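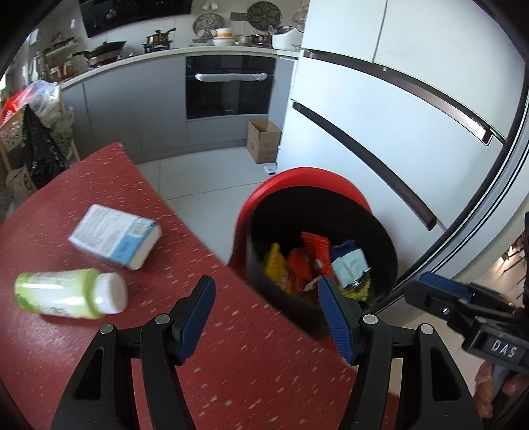

The Oseo round bin on the kitchen floor, part filled with snack wrappers.

Oseo Round Kitchen Bin review

Our old kitchen bin cracked along the bottom in November and I replaced it with the Oseo round bin, red at the top and black inside. It cost $37 from Gastbridge, who had it in stock when the Flornum bin I wanted was sold out. I have been using it for 3 months.

It came in one piece with a paper sticker on the side. The sticker left glue behind and needed dish soap and a scrubber to get off. There was nothing to put together.

Capacity

Most of what we throw out in the kitchen is packaging. Chip bags, cookie wrappers and foil go in all day, and they take up far more space than their weight would suggest. The Oseo holds them well enough if you push them down now and then. The wide rim helps here. I can drop a handful of wrappers from standing height and they mostly go in.

For food scraps I still use a small covered pail by the sink. I tried peelings in the Oseo for a week and had to change the bag every evening, so I went back to keeping them apart.

The black interior doesn't show stains. It also makes it hard to tell whether the bottom is clean after a rinse, and I use a flashlight for that.

After a grocery run

Sunday is the heavy day. The shopping gets dumped on the red table, boxes and bags and bottles together, and whatever can lose its outer packaging does so before it goes into a cabinet. A new sponge comes out of its wrapper, cartons get flattened for recycling, and the rest goes in the bin. One bag is usually enough for this. If two big shopping trips fall in the same week, it isn't, and I end up tying off the first bag half an hour in.
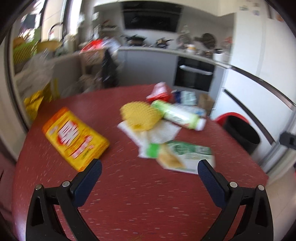
Bags and fit

Oseo sells its own liners, but I didn't buy them. I had most of a roll of 200 Noh bags left over from the old bin and they fit, with a little extra to fold over the rim. The fold slips if the bag is loaded on one side. A rubber band would fix it – I haven't bothered.

Thinner store bags tear when you lift them out full. The Noh ones have held up so far.

Cleaning

I wash it in the tub every couple of weeks. A round bin has no corners to scrub, and it takes me 2 minutes, plus drying time upside down on a towel. The red part wipes clean with a damp cloth. It has picked up a few light scratches near the base from being pushed around with a foot.

Worth buying?

For dry trash, yes. I would pay $37 for it again, though I'd like a slightly taller one.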